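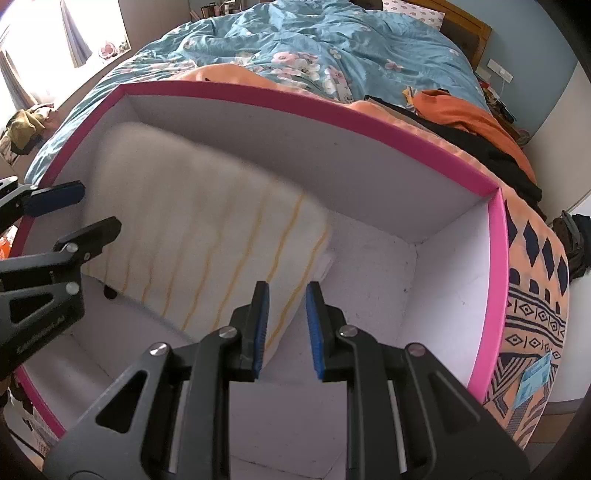 Boltmont, December

Hi all,

Quick one before the shops shut. Replying to Arvid's question from this morning, quoted underneath so you don't have to dig for it.

Yes, pink box again. Ours is the lined sort with the stiff sides, got it from Strand years back, and it has outlived two suitcases. Lining is creased and has a few specks along the bottom seam, doesn't matter a bit. It holds its shape open on the bed and that's the whole point of it - you can see what you've packed and what you havent.

Order I do it in:

Cloth first. The striped one, folded flat and pushed over to the left. Fold it to the width of the wall and no wider. If it creeps past halfway, take it out and fold it again, otherwise you'll be fighting it all the way up.

Then the flat soft stuff on top of the cloth. Pouches, drawstring bags, anything without a shape of its own. Tuck the cords in last thing before the lid, I always forget and they get everywhere.

Right half stays clear till the end. Hard things go there.

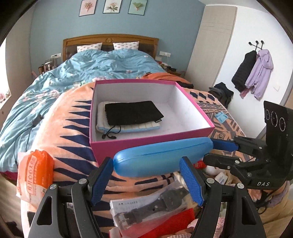
Hard case goes in lengthways along the right wall, seam up, so it opens without lifting it out. Mine is the long blue one with the rounded ends. Some people stand theirs on end in a corner but then it topples the first time you go over a kerb.

Watch stays in its plastic bag with the paper alongside it. Don't take it out to save room, it saves nothing and the buckle scratches whatever is next to it. Bag on top of the case or beside it, either is fine.

Anything red or checked that you've left lying on the blanket, decide now. In or back in the drawer. My rule is that if it's still on the bed when the kettle boils it isn't coming.

On size - the Pluvport coach people allow one box each on the rack and one on your knee. They do not weigh them. Box has to go under the rail, so no bulging lids please, we had all that last time.

Labels: put your locker number inside as well as outside. I'm 3287, same as before. Outside ones rub off.

Arvid, to your other point, no I wouldn't bother with tissue paper between layers. Weighs nothing, but you end up with a box of tissue paper.

Must dash, will send teh room list tonight.

Maureen

On the Ergate weekenders list, Arvid Myklebust wrote:

> Morning everyone. First time coming along and I have
> been told to bring a box and not a case. Two questions.
>
> 1. What goes in first? I have packed mine twice now and
> both times my glasses were at the very bottom under
> a tablecloth.
>
> 2. Is it worth putting tissue between things? My sister
> swears by it.
>
> There are 19 of us on the list I was sent, is that
> everybody? Happy to share a room.
>
> Arvid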